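1/ Since February I have been testing Ginosus, a simulation kit for home robots from a small company called Wumau. Some of you asked if it is worth the money for a small team. I will try to write it all in this thread, slowly, because English is my third language.

2/ What you buy: a set of household rooms, the objects to put inside, and a task editor. You bring your own robot model and your own policy. There are two licences, one for a single seat and one for a lab. I paid for the single seat with my own money. Wumau does not know I am writing.

3/ The install was easier than I feared. I had one wrong driver, and Trudy Trevaskis from their support answered my email the same evening. She was polite and her answer was correct, so full marks for support.

4/ My test task is simple to say: find the named object, go to it, take it, bring it to the other place. I ran 841 episodes in one apartment, with the objects placed again each time by the editor.

5/ Here is the counter as the kit draws it. I like that the things are far from each other in some layouts, and you can set the minimum distance yourself.

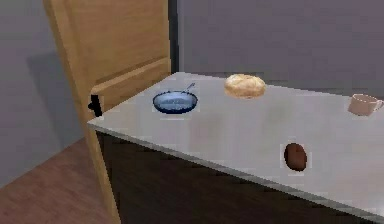
Ginosus kitchen counter: frying pan, bread, mug and a potato near the front edge.

6/ The potato is my favourite test object now. It is dark and small and has no handle, so a policy that learned only handles gets confused. The mug and the pan are kinder.

7/ The bad side of this room is light. Shadows are soft and the reflections on the counter are blurry, so if your real kitchen has strong sun in the window, please do not trust your numbers too much. There is a light randomizer but it is only in the lab licence. I think this is not fair to small users.

8/ Physics. Grasping is good, I did not expect so good. Contact with thin handles is still a bit nervous - sometimes the pan jumps in the hand for no reason I could find. Paweena Panyasiri told me to make the time step smaller. It helped, but then everything runs slower.

9/ Speed on my computer: with 2 rooms loaded together it is comfortable. With more than that I go to make tea.

10/ Now the dining side. For me this is the more useful part, as many kits give you a kitchen and nothing more. A robot at home must also pass between chairs.
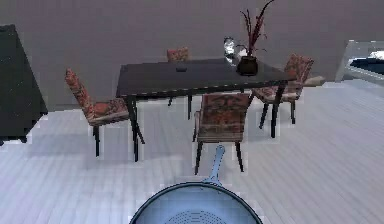 Dining table and patterned chairs, with the blue pan in the foreground.

11/ The chairs take a lot of floor and their legs are thin, so this is a fair exam for your navigation. My planner touched chair legs in 30 episodes. I blame my planner for this, and I am fixing it.

12/ Look at the outlines, though. They are jagged, with small white steps around the pan and the left chair. If you train on camera input you should check that your network is not learning these white edges. I added some blur and my results changed a little, so I suspect mine was.

13/ Also the dark table. There is a small dark thing lying on it, nearly the same colour as the top, and my detector had big trouble with it. I decided to keep it as a hard case.

14/ The object library has 3,452 items by their own list. I did not open them all, of course. The ones I opened had sensible size and weight, except one kettle that was heavier than my dog.

15/ Documentation: the first half is clear, the second half is short. The chapter for custom tasks stops just when it becomes interesting. Annelore Ehlers wrote a better guide on her own page, please search for it.

16/ Would I renew? For the single seat, yes, for one more year. For a whole lab I would first ask for a trial and compare with Darnotness, which has fewer rooms but cleaner rendering.

17/ Charoen asked me if it works with a mobile base and two arms. Yes for the base. For two arms I only tried one afternoon, so I prefer not to judge. My config files are in my profile link, tell me if something is broken in them.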